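Papers > Brekley Simulation Group > Section 4

4.2 Setup of the simulated cell

The Fato cell was built in the Dandetby renderer and maintained by one operator (V. Munteanu). Each reset loads the room, places the camera and draws new surface textures. Brick, wood and flat yellow surfaces can occur in the same view (Figure 3).

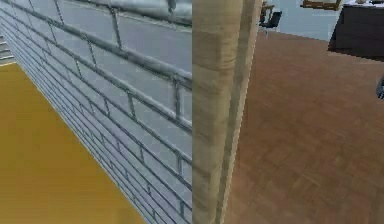 Figure 3. Two views from the cell.

4.3 Camera pose upkeep

Camera poses were checked after every change to the reset script. Of 2,349 stored poses, 1,221 were kept unchanged and the rest were recomputed from the base offset. A pose was flagged when a single texture filled the view, as with the slate-like running bond

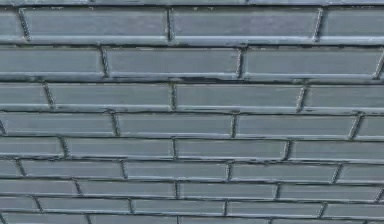

and flagged poses went to a repair queue. Repair consisted of restoring the default pitch, reloading the room and rendering again. A pose that failed 5 times was removed. The Ishida offset table was rebuilt in November, after which 26 poses remained in the queue. Texture seeds were left as they were.

Contact | Copyright Brekley Simulation Group | Back to top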